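Chapter 6
When Two Arms Disagree: Faults in Shared Tasks

If you have worked through the earlier chapters in order, you have spent a good many pages with a single arm doing a single job, and I hope you have grown a little fond of it. A lone arm is easy company. When it fails, it tends to fail in a way you can point at: it drops the part, it stops short, it trips its own current limit and sits there until somebody resets it. Now we are going to put a second arm beside the first and ask the pair of them to handle one object together, and I'm afraid the troubles don't simply double.

Let me begin with a story from my own years at Skimilex, where I was the junior person on a packaging cell and therefore the one who got called on a Saturday. The cell folded and closed cardboard cartons, the plain brown kind with a hinged lid. It had been running nicely since the spring. Then one morning in July the lids began to tear along the crease, always at the right end, and by the time Riaan Khumalo stopped the line we had 348 ruined cartons stacked against the wall and a very unhappy customer at Ballow. 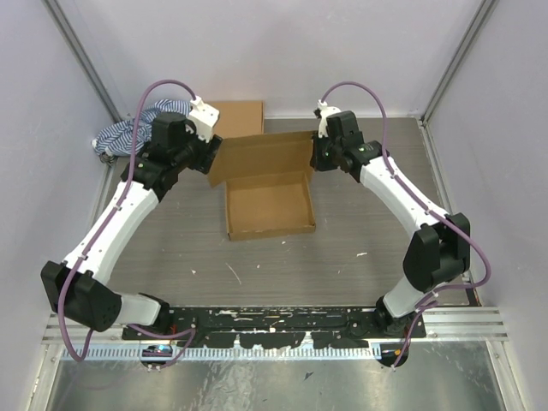 We did what most people do, and blamed the cardboard. Savita Bhatia, who bought our materials and did not care to be blamed for things, sent a bundle of cartons off for testing, and they came back perfectly sound. Next we blamed the grippers and changed the fingers on both arms. The tearing went on. I remember standing there with a torn lid in each hand, feeling that the machine was having a joke at my expense.

The fault, when Roald Aasen finally found it, was in the timing. Each arm ran from its own controller, and the two controllers were meant to share a clock. After a software update they no longer did, and the right arm had drifted until it started its lift up to 800 milliseconds behind the left. Neither controller saw anything wrong. Each arm followed its own path to the letter, and each log was clean — I had read them both twice. The lid was the only thing in the cell that felt the difference, and we had given it no way to tell us.

I'd like you to keep that lid in mind through the pages ahead. Most of the faults we'll study have the same shape: two machines, each healthy by its own account, and a load caught between them. With cardboard, the price is scrap. With a stiff part, such as a steel panel, the same lag can push a wrist joint well past its rated load, and then a person standing nearby has something to worry about too.

Section 6.1 takes up clocks and how they drift. Section 6.2 looks at internal force, meaning the squeeze or pull that two grippers put on an object without moving it anywhere, and 6.3 covers how to set a sensible limit on it. Stopping safely gets a long section to itself, 6.4, and you may want to read that one slowly. If one arm halts and its partner keeps going, the emergency stop has made matters worse.

Before you go on, please look back at Figure 4 in the previous chapter and sketch the same stop circuit with a second controller added. Keep your sketch, mistakes and all. We'll need it for the first exercise.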